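Small Business Stock Control
Handout 4: Slow lines, mixed lines and the stock count
Tutor: Eyerusalem Wolde

Last session we finished on reorder levels. You will need your figures from the Gebremichael exercise again, so bring them.

1. What counts as a slow line

A slow line is one that sells less often than you review it. If you review monthly and the item has not moved since the last review, put it on the slow list. Price has nothing to do with it. A cheap item can be a slow line and so can a dear one.

Small goods are where most shops lose track. They come in mixed cartons, they are put out in trays by the till, and the stock record says "assorted" for the lot. Once a line is recorded as assorted you cannot work out a reorder level for any part of it.
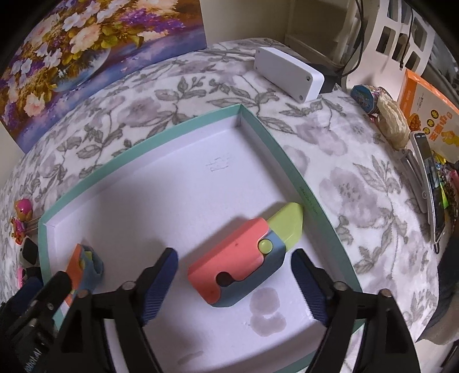

The usual cure is to give each item its own code on the day it arrives. In the Erkeck case (reading pack, section 2) the shop had 437 units under a single code. After recoding, 236 of those units were found to belong to lines with no sale since March. The owner had been reordering the whole carton to replace the few lines that sold.

2. Working out stock turn

Stock turn = cost of goods sold in the year, divided by average stock at cost.

Use cost for both figures. The most common mistake in last year's coursework was to put sales at selling price over stock at cost, which makes the turn look better than it is.

Average stock is opening stock plus closing stock, divided by two. If the trade is seasonal, take the average of twelve month-end figures instead.

Worked figure: cost of goods sold 3000, average stock 1187. Stock turn is 2.53 times a year. Divide 365 by this to get the days held, in this case 144 days.

3. Carrying out a count

a) Stop goods coming in and going out of the area. If this cannot be done, count outside trading hours.

b) Work in pairs. One person counts and calls, the other writes. Swap at each bay.

c) Count by code. Where two items look alike or do the same job, check the code on each.

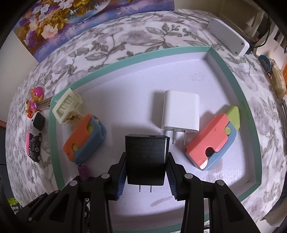

d) Write in pen. A wrong entry is crossed through once and initialled by both.

e) Recount any line that differs from the record by more than five per cent. A different pair should do this.

f) Damaged and opened goods go on a separate sheet. They are valued at what they would fetch, or at nil.

4. What to do with the slow list

Mark down early. A small reduction at three months generally brings in more than a large one at twelve. Saron Tesfamariam's notes on the Wernusora closing sale are in the reading pack and go through this with the actual till totals.

Returning goods to the supplier is worth asking about, but read the terms first. Many will take back only full cartons.

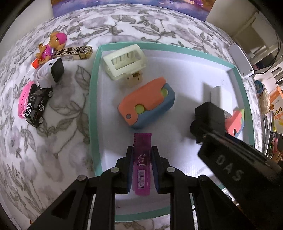
Bundling a slow line with a fast one can work. Record the sale under both codes, splitting the price in proportion to cost. If you put the full amount against the fast line, the slow one still appears unsold and the next count will be out.

For next time

Read section 3 of the pack (Lemivix). Work out stock turn and days held for each of the four departments, and say which you would mark down first. One side of A4. Hand in by 8 October 2020.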